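4. 鍵の滅失と「取引所の死」:Pisergate事案の分析

4.1 背景

暗号資産の世界では、資産は盗まれるか、忘れられるか、あるいは誰かが「引き出し手続を一時的に見合わせている」かのいずれかの状態にあると言われる。本節で扱うPisergateは、この三つの状態を七か月のうちに順番どおりに経験した、分類学上きわめて都合のよい取引所である。

Pisergateは中規模のカストディ型取引所で、顧客資産の大半をコールドウォレットに保管していると公表していた。公表していた、という言い方をするのは、同社の透明性報告書において「コールド」の定義が三度改訂されており、最後の版では「常時接続を必要としない環境」にまで薄められていたためである。冷蔵庫の扉が開いていても、電源さえ切れていれば冷蔵庫であるという立場に近い。

秘密鍵の管理にはStononという署名管理ソフトウェアが用いられていた。Stononは閾値署名を採用し、11個の鍵断片のうち7個が揃えば送金が承認される。設計文書を読むかぎり、この構成に目立った欠陥はない。欠陥は設計文書に書かれていない部分、すなわち断片を誰がどこに置いたかという部分に集中していた。

4.2 資料と方法

分析には次の資料を用いた。第一に、Pisergateの破産手続において開示された内部チケット447件。第二に、同社が顧客に送付した通知文123通。第三に、ブロックチェーン上の公開取引記録である。三者のうち最も饒舌なのは通知文、最も正直なのは取引記録であった。内部チケットはその中間に位置し、深夜に書かれたものほど取引記録に近づく傾向がある。

内部チケットは、鍵断片の所在に言及するもの、署名の失敗に言及するもの、その他の三つに区分した。区分は著者が二度行い、判断が分かれたものは「その他」に入れた。この方針により「その他」は本研究で最も豊かな区分となったが、以下の議論では扱わない。チケットの一部には担当部署の欄に「未定」と記されたまま最後まで未定であったものがあり、これらも残る二区分のいずれかに該当すれば分析に含めた。

通知文については、「一時的」「念のため」「お客様の資産は安全です」の三つの表現を手作業で抽出し、送付順に並べたうえで、対応する時間帯の取引記録と照合した。自動化も検討したが、「安全」という語の用法が文書ごとに異なり、辞書による処理では意味を保てなかった。なお、抽出作業の途中で著者自身も「一時的」の語義に自信を失い、中断をはさんだことを付記しておく。 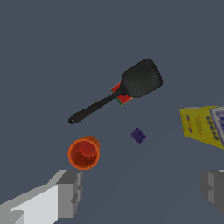 図3

4.3 鍵断片の所在

開示資料によれば、11個の断片のうち、当初から独立した管理者に割り当てられていたものは過半に満たない。残りは業務委託先であるLenihanに「暫定的に」預けられていた。暫定という語は、規制対応の文書において恒久に次いで長い期間を指す。Lenihanは断片を別々の媒体に記録していたが、その媒体を同一の保管庫に収めていた。閾値署名が想定する分散とは、暗号学的には独立性のことであり、棚の段が違うことを意味しない。

問題が表面化したのは六月である。Pisergateは署名用端末の更新に着手し、Lenihanに断片の移行を指示した。移行手順書は存在した。ただし参照先として指定されていたのは旧版の手順書であり、旧版は新版を参照していた。担当者は二つの文書のあいだを何度か往復したのち、自らの判断で作業を進めている。この判断を責めることは容易であるが、循環参照を抜け出すには誰かが判断するほかなく、その点で担当者は手順書よりも論理的であった。

移行後、署名要求は承認に必要な7個に届かなくなった。内部チケットにはこの時点から署名失敗の報告が続くが、当初の優先度は「低」である。優先度が「高」に変更されたのは、役員の一人が自分の残高を引き出そうとして失敗した直後であった。因果関係を主張する意図はない。時刻が近いという事実のみを記録しておく。

4.4 通知文の語彙変化

この間、顧客への通知はどのように推移したか。最初の通知は「システムの保守」を理由としており、「一時的」が一度だけ現れる。続く数通では同じ語が件名に昇格し、やがて件名と本文の双方に置かれるようになる。「お客様の資産は安全です」という文は、署名失敗が始まる以前の通知には一度も現れない。安全であるあいだは、誰もそれを書く必要を感じなかったのであろう。

後期の通知では主語が消える。「引き出しを停止しております」は「引き出しが停止しております」となり、さらに「引き出しにつきましては現在の状況が継続しております」へと変化した。最後の形では、停止という語すら残っていない。日本語の文法がこの種の撤退にいかに寛容であるかを示す好例であり、言語学の側からの検討が待たれる。

同じ時期、Pisergateは競合であるSkakexとの「戦略的対話」を発表した。Skakex側の発表は翌朝に出されており、対話の存在を確認したうえで、それが戦略的であるかどうかについては論評を控えている。市場はこの温度差を正確に読み、Pisergateの独自トークンは発表前の水準を下回った。

4.5 取引記録との照合

公開取引記録は、より簡潔である。問題のコールドウォレットからの出金は移行作業の当日を境に途絶え、入金だけが続いた。顧客はこのアドレスを直接知る立場になかったが、Pisergateの自動集約処理は停止されておらず、新規の預け入れ分を律儀に送り込んでいた。開けられない金庫に、投入口だけは開いていたことになる。

集約処理を止めるべきとする内部チケットは確認できる。起票者は状況を的確に把握しており、文面も簡潔で、必要な設定変更まで添えられていた。このチケットは「重複」として閉じられている。重複先とされたチケットは、社内ポータルの文字サイズに関するものであった。

残存する断片から鍵を復元する試みも行われた。Stononには復旧機能が備わっているものの、その起動には通常の送金と同じ閾値の承認が要求される。署名ができないときのための機能を使うには、署名ができなければならない。設計者の立場に立てば、復旧経路を緩めることは攻撃経路を緩めることと同義であり、この選択には相応の合理性がある。その合理性の内側に閉じ込められた顧客が、同じ評価を下すかどうかは別の問題である。

4.6 法的評価に関する若干の考察

破産手続において最も争われたのは、動かせない資産を資産として計上できるか否かであった。Pisergate側は、残高が台帳上に存在する以上その価値は市場価格で評価されるべきであると主張した。債権者側は、誰にも移転できないものに市場は存在しないと応じた。両者は同じアドレスの同じ数字を指して、片方は全額、片方は零と述べたのである。

この対立には、鍵の滅失が法的に「喪失」なのか「占有の継続」なのかという未解決の論点が含まれる。物であれば、鍵をなくした金庫の中身は依然として所有者のものであり、錠前師を呼べばよい。暗号資産には錠前師がおらず、いたとすれば別の罪名で呼ばれる。裁判所は判断を先送りし、当該資産を目録の末尾に独立の項目として記載させた。評価額の欄は空白のままである。

Lenihanの責任については、委託契約に含まれる免責条項の解釈が焦点となった。条項は「媒体の物理的損傷」による損害を除外していたが、本件の媒体はいずれも無傷であり、保管庫の温度も湿度も契約の基準を満たしていた。記録されていた内容が正しくなかっただけである。この点に関する当事者間の協議は、本稿の執筆時点で続いている。次節では、同じStononを採用しながら断片の移行を完了したSkakexの運用記録を取り上げ、両社の手順書の差異を検討する。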